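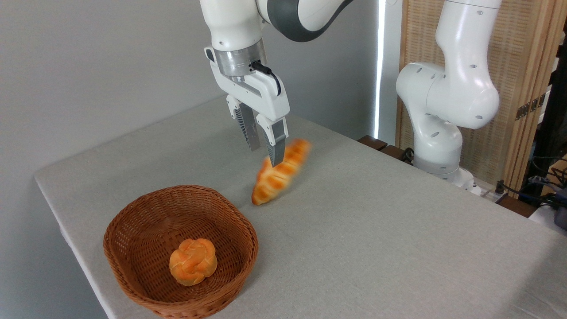
Praying the Psalms by the Calendar

23 October 2022

I've been meaning to write about the psalms since January, when I started reading all of them, every month, in the old 30-day pattern. I'm on my tenth time through now and I still get a little jolt of excitement opening the book in the morning, so it's about time I put something down!

The system is as simple as can be. The whole Psalter is divided up by the day of the month, with one batch for morning and one for evening. You look at the date and you know where you are. On the first you're at the start, and on the thirtieth you finish with all those cymbals and trumpets. When a month has a thirty-first you read the thirtieth over again. That's it. I had tried other reading plans before, with ribbons and charts and an app called Prillumis that buzzed at me during dinner, and I fell behind on every one of them. With this one you can't really fall behind. If I miss a day (and I do, I missed almost a whole week in the summer when we were packing up to leave Gedness) I just pick up at today's date, and the psalms I skipped come around again next month.

This morning was Psalms 110 through 113, and I have completely fallen for 113. It's only nine verses. It begins way up above the nations and the heavens, and then it swoops down to lift a poor man out of the dust and give a childless woman a home. The first few months I read straight past it. Then one morning in the spring I was standing on the platform at Givport, reading under my breath and trying not to look odd, and I got to "from the rising up of the sun unto the going down of the same" just as the light came over the grain sheds. I've looked forward to the 23rd ever since.

Tomorrow brings 116, which is a different sort of thing altogether. "I love the Lord, because he hath heard my voice." It's so personal, almost like reading somebody's letter. There's a line in it that I misread for months, "I said in my haste, All men are liars," and I used to laugh at it, this poor psalmist having a rotten afternoon. Lately I hear it more as an admission. He was scared and he said something sweeping, and he's telling us so. I've said a few things in my haste this year too.

I don't want to make it sound as if every page glows. The 15th at evening is Psalm 78 all by itself and it's LONG — seventy-two verses of history, with frogs — and I have read parts of it with one eye on the oven timer. And some of the angry ones I still don't know what to do with. For a while I left out the last verses of 137. A commentary I found in the parish library suggested reading them as the words of people who had lost everything, and handing them over to God along with the people who are saying such things today. I read them now. I read them quietly and I don't feel I've solved anything.

What surprises me most is how badly the psalms match my mood, and how much I've come to like that. On a cheerful morning I'll get 88, with no light in it anywhere, and so I end up praying it for whoever is having that kind of morning. Or I'm grumpy and tired and here come the hills skipping like rams. You get pulled out of your own head twice a day.

A few people at church have asked how to start, so, briefly: any Book of Common Prayer has the days printed right above the psalms, and used copies are cheap. Read out loud if you live somewhere you can. Pause at the middle of each verse, longer than feels natural. If morning and evening together are too much, take the mornings only and switch to evenings the next month. That's how I did the first 2 months, and I don't think I'd have kept going otherwise.

I'd start tonight if you're tempted! It's 114 and 115, both easy to love, and you'll be done before the kettle boils, or not long after.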